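3. Pairing your phone with the Rusent doorbell

Okay, this is the bit I messed up twice, so go slow! Turn on Bluetooth, open the Rusent app and tap Add Device. Hold the chime button for 4 seconds until the ring blinks blue.

Note: keep your phone within arm's reach of the doorbell. I leave mine in its case and it pairs fine (a magnetic wallet on the back is another story, so take that off first).

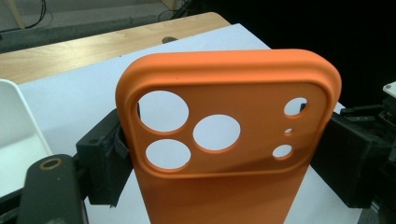

4. Scanning the setup code

Flip the doorbell over and point your phone's camera at the square code. Caution: don't peel that sticker off, you'll need it if you ever reset.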